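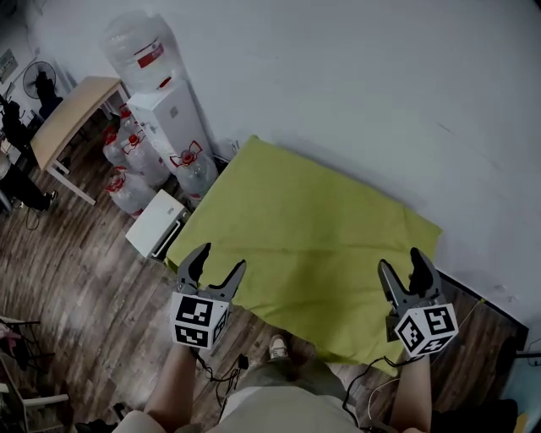

4. Washing and Drying Your Cloths

The Trolico flat mop frame is, as you've discovered in Section 3, mostly a stick. The cloths do the work, and the cloths are what people ruin. Follow the steps below and a cloth should see out a good many Saturdays.

4.1 Before the first use

1. Wash every new cloth once, on its own. New microfibre sheds lint, and it prefers to shed it on navy school uniforms.
2. Spread the cloth flat on a clean floor and smooth out the worst of the creases. Small wrinkles won't hurt anything.
3. Check the hem all the way round. Snip loose threads with scissors. Do not pull them, however satisfying it looks.
4. Cut off the care label if it annoys you. Everything on it is repeated in this section, in larger type.

4.2 Machine washing

1. Shake the cloth outside, downwind of yourself.
2. Pick out pet hair, grass seeds and anything that crunches.
3. Wash warm with a small amount of plain liquid detergent. Half of what the detergent bottle suggests is plenty.
4. Leave out the fabric softener. It coats the fibres, and a coated cloth pushes water about the room without picking any of it up.
5. Spin at 1,000 rpm or lower.

CAUTION: No bleach. Bleach weakens the backing, and the warranty (Section 9) is quite firm on the matter.

Note: Don't wash cloths with towels. The towels will give up their fluff and the cloths will keep it.

4.3 Soaking out stains

For tomato sauce, texta and whatever the dog brought in:

1. Fill a bucket with warm water and add 2 capfuls of Sosura concentrate.
2. Push the cloth under and leave it for 10 minutes. Longer does no harm and very little good.
3. Wring it out and wash as in 4.2.

Some colour may linger afterwards. The cloth will still clean, it just won't be invited to the good parts of the house.

4.4 Drying

1. Peg the cloth on the line by its short edge, in shade if you have any.
2. If it's bucketing down, use an airer or the dryer on low.
3. Never iron it. We didn't think this needed saying either, but the returns desk disagrees.

CAUTION: Do not drape cloths over a heater. Synthetic fibres melt, and they don't come off the heater afterwards.

4.5 Storing

Fold dry cloths loosely and keep them in a cupboard. A damp cloth left in a bucket over a long weekend will announce itself. If this happens, repeat 4.3, then 4.2, with a window open.

Replace a cloth when it drags, leaves streaks or no longer grips the 2 hook strips under the mop head. Replacements are sold as the Briven refill. The older Cronin refill has narrower tabs and does not fit, although it will look for a moment as though it might.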